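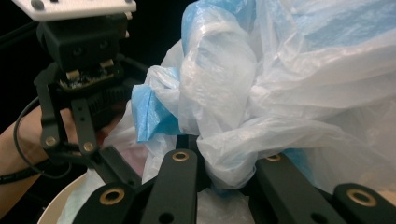

4 min read

Plodville households will be asked to put their bread bags, chip packets and bin liners out in a separate kerbside sack from February, under a soft plastics trial the council says will keep the stuff out of landfill. What it will be turned into, and by whom, is harder to pin down.

The trial covers 12 streets on the eastern side of town and runs for seven months. Residents will get a roll of sacks in the letterbox and a fridge magnet with the pick-up dates. Filled sacks go in the yellow-lid bin, tied, with everything else loose as usual. Waste contractor Trindano will pull them out at its sorting shed and bale them.

After that the trail gets thin. A briefing note to councillors says the bales will go to Istex, a processor that plans to melt the material into garden edging and wheel stops. The operative word is "plans". Istex does not yet have its second processing line running, and the note concedes that bales "may be held in interim storage pending commissioning". It does not say how long the interim might be, or where the storage is.

Anyone who has lived through an earlier round of soft plastics recycling will feel a twinge at the word storage. People dutifully carried bags of scrunched wrappers back to the supermarket for years on the understanding that something was being made of them, and then found that a good deal of it was sitting in sheds.

Council's waste services manager, Veronica Filip, said the comparison was unfair.

"We know exactly how much is coming in because it's a small trial with a fixed boundary," she said. "If the processor isn't ready, we can stop collecting. That option is in the contract."

Asked whether residents would be told if collection had stopped, or if sacks were being sent to landfill in the meantime, Ms Filip said there would be "regular updates on the website". The website's current page on soft plastics still directs people to a drop-off point that closed last year.

The contract itself has not been released. Council says it is commercial in confidence, although a summary tabled with the budget papers shows an $8 charge per household in the trial area, to be absorbed by the general waste levy for now. Whether the charge lands on rates notices if the scheme goes town-wide is a matter for a later meeting, according to the same summary.

Cr Keisha Mbeki, one of two councillors to vote against the trial, said she had no quarrel with collecting the material but wanted to see a buyer at the other end first.

"I asked who has ordered the wheel stops and I got a slide with a picture of a wheel stop on it," she said. "We own a lot of car parks. If we believe in this product, put in an order. I couldn't get anyone to second that."

There was also the question of what counts. The flyer lists clean bread bags, frozen vegetable bags, cereal liners and bubble wrap as acceptable. Cling wrap is out, as are biodegradable bags, anything with food stuck to it and anything with a foil lining. Chip packets appear in the council's media release as a yes and on the flyer as a no. A spokesperson said the flyer was being reprinted.

Sointu Vainio, who lives in the trial area and already sorts her soft plastics into a tub under the sink, said she would take part but was not expecting much.

"I'll do it, I've got the habit now," she said. "But I'd like a straight answer about the chip packets, because that's half of what my kids produce."

Contamination is the bit that tends to sink these schemes. A greasy wrapper can spoil the material around it, and tied sacks do split in the back of a compactor truck. Trindano operations manager Onni Manninen said drivers in the trial area would run at lower compaction, which means more trips to the shed. He would not say who was paying for the additional diesel.

"It's all been costed in," Mr Manninen said.

None of the documents seen so far contain a target for using less plastic to begin with. The council's own waste strategy, adopted two budgets ago, promised a plan to phase out single-use packaging at council-run venues. The kiosk at the aquatic centre was still handing out sandwiches in plastic clamshells this week, and the plan is listed as "in development".

Ms Filip said reduction and recycling were "both part of the picture" and that the venues plan would go to councillors once staff resources allowed.

A report on the trial is due at the end of the seven months. It will cover tonnes collected, participation and contamination rates. The terms of reference do not ask for the tonnes made into anything, and Cr Mbeki said she would move to have that added at the next meeting.

Residents who have not received sacks by the first pick-up can collect a roll from the customer service desk.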